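Forum > Small Automation > Budgeting and kit
We use cookies to remember your login. Accept / Settings

marblefloor88
Pricing a second two-arm cell for shelf work with pasta packets. Prillar quoted 1704 with mounting rail, Bokine 1646 without. Budget has to last 3 years. The job is mixed bags and spaghetti packets, on the floor and under a shelf:

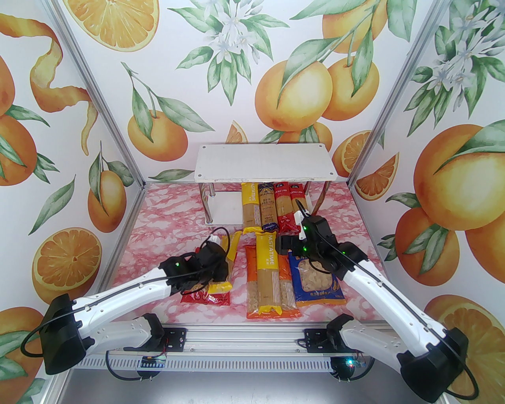
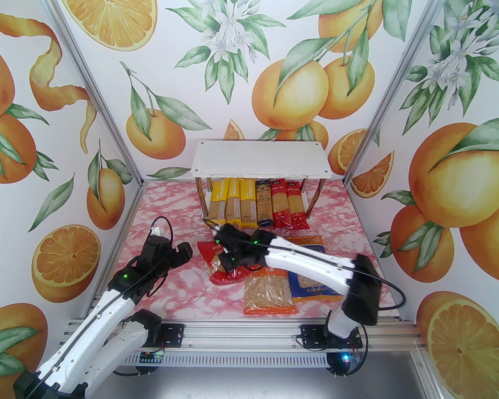

tinbracket
I'd go with Prillar. A rail bought later always costs more – and you'll wait for it.

ossett_k
Disagree. Cut your own rail and put the money into spare grippers.

marblefloor88
Spares weren't in either quote. Will ask.

Tags: grippers, quotes, second cell

Comments (2)
dunlin: Hendorix sells grippers singly.
pegbox: Ask about delivery too.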